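Bin bag robot, part 9: two arms, one bag
3 min read

Been in the workshop since lunch with the bin bags. Both arms are now holding one open between them, which is where I wanted to be by December.

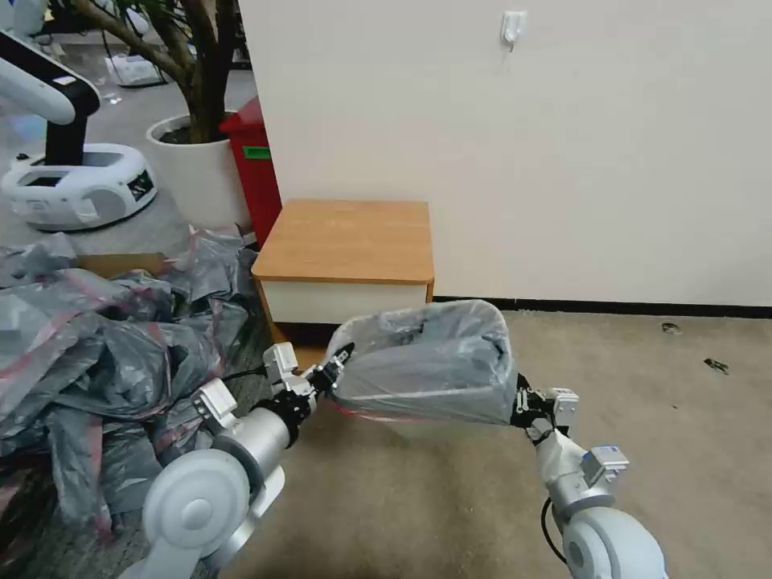
A reply to the last part asked why I don't just use suction cups, as the packing machines do. Bamura wrote that they'd had a small vacuum pump going in their garage and it picked up carrier bags with no trouble.

I did try suction, back in part 3. One cup lifts a bag fine. Two cups pulling against each other slid off as soon as the plastic creased. The pump was also loud enough that the people in the next unit came round.

So it's grippers. The fingers are the stock black ones. I've lowered the closing force a lot from where it was for the cardboard work, and they still hold.

The hard part is telling one layer from two. A new bag is flat and both sides cling. If a gripper takes both layers at the edge, the arms pull and nothing opens.

What I do now: left takes an edge and stays still. Right pinches, backs off a little, and compares how far the fingers closed with what it expects for one layer. If it's too thick it lets go and has another go, up to 3 times.

The difference in finger position is tiny. I log 40 readings per pinch and take the middle value. Single readings were useless.

Someone asked about the code. It's a fork of the Jostevetti arm controller with my own timing on top. The two arms used to drift apart by a fraction of a second and that was enough to tear a bag. They share one clock now.

Tally so far on the current settings: 18 clean opens in a row, then a run of bad ones after I moved the arms' start position. Moved it back.

I bought a job lot of over 2000 bags, all the same make, so I'm not changing that. Thicker ones would be easier but I'd have to redo the thresholds.

Wrist cables still need tidying. I've ordered clips from Vostetti – the last lot were too stiff and pulled at the connector when the wrist turned.

Next job is getting an open bag over the rim of a bin. I've got a rough path for it in simulation and the left arm runs out of reach near the end. Might have to bring the bin closer or raise it on a box.

Shakya, yes, I'll put the pinch logs up. They need sorting first, the early ones have no labels.

Contact | © Bin bag robot build log | Back to top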